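Ticket: Interval bell rings early in the online hall, only for remote participants
Product: Zetis timer, connected to Toto livestream
Opened: January 12, 2022
Submitted by: Liden Meditation House, online program
Status: Solved, one question remaining

Description of the problem

Hello, and thank you for reading. I will try to explain everything in good order. English is not my first language, so please ask if a sentence is not clear.

We are a small meditation house and we offer a morning sitting every day, in the hall and on the internet at the same time. The teacher does not ring the bell by hand in the morning. We use the Zetis timer on the hall computer, and the sound goes to the speakers in the hall and also into the Toto stream. A sitting has four parts, with a bell between the parts and a closing bell at the end.

The bell is correct in the hall. The people at home hear the bell between the parts too early, and then they hear it again at the right moment. The closing bell they hear only once. For a person who is sitting quietly with closed eyes this is quite disturbing. Some of them stood up for walking meditation after the first bell and then were not sure if they should sit down again.

It began in December, after we installed the update of Zetis. Before this update we had used the same settings for a long time without any trouble.

What I tried before writing

I restarted the hall computer and the audio mixer. No change.

I changed the bell sound from "Large bowl" to "Wooden block". The people at home then heard the block early and again at the right time, so the fault does not belong to one sound file.

I disconnected the hall speakers. I thought maybe a microphone was catching the bell and sending it again. The early bell was still in the stream, and an echo cannot come before the sound, as a colleague kindly pointed out to me.

I asked the participants to leave the page and come back in. For three of them the early bell disappeared for one sitting. The next morning they had it again.

Reply from support

Thank you for the careful report. Please tell us which buffer value you see under Stream, Advanced, and whether the option "Send bell to remote clients" is switched on. Please also check if your participants use the Toto page in the browser or the Hattar player.

My answer

The buffer is 1000. I did not choose this number, it was there when I opened the menu. The unit is not written, but I believe it is milliseconds.

"Send bell to remote clients" is on. I do not remember switching it on. I looked in my notes from the old version and there is no option with this name.

Most of our people use the Hattar player, which we recommend because it has large buttons and the older members like it. The few who use the browser say they have only one bell. I should have asked them this at the beginning, I am sorry.

Reply from support

This explains it. With the new option, Zetis sends a signal to the Hattar player, and the player rings its own bell. Your stream also carries the bell as sound. The player therefore plays both. The signal is early because the player reads the interval list from its memory, and it may have an older list with shorter parts. Please switch the option off, save the profile under a new name, and ask the participants to empty the player memory once.

Test after the change

I switched off the option and saved the profile as "Morning without signal". My first attempt did not help. I had changed the profile but the schedule still pointed to the old one. The schedule does not follow when a profile gets a new name, and maybe you could write this in the manual.

After I corrected the schedule, I made a short test with four parts and listened at home with the Hattar player. Every bell came once. The next morning we had the full sitting, and afterwards I asked in the chat. 10 people answered and all of them had heard the bells correctly. One person wrote that her player was still showing the old length of the parts on the screen, but the sound was right. She had not emptied the memory yet.

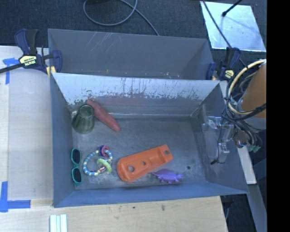 The children's sitting runs from a separate profile, so I had to repeat the change for it. Here the parts are very short and the bell means "eyes open" or "eyes closed". In the eyes-open part the teacher asks the children to choose one thing on the screen and to stay with it until the next bell. It can be the dark green cup standing upside down in the far corner of the gray bin, or the small sunglasses with the teal frame. When the attention goes away to another thing, they notice it and come back kindly. With the double bell this exercise was not possible, as half of the group had already closed their eyes. I tested this profile too, and there is now only one bell at each change.

Remaining question

Is it safe to leave the buffer at 1000? The stream seems good to me, and the voice of the teacher is clear. I would like to leave it alone if there is no reason to touch it. We also have an evening chanting hour in which the bell is rung by hand, and I do not want to create a delay there.

Reply from support

Yes, you can leave it. The buffer does not change how a hand bell sounds in the stream, because voice and bell travel in the same audio. We have passed on your note about the schedule to the people who write the manual. We will keep the ticket open for 3 more days in case the early bell returns.

My answer

Thank you very much. I have written the steps on a paper and put it beside the hall computer, for the person who takes care of the sound when I am away. The member with the old display has emptied her player memory this morning and the lengths are now correct for her also.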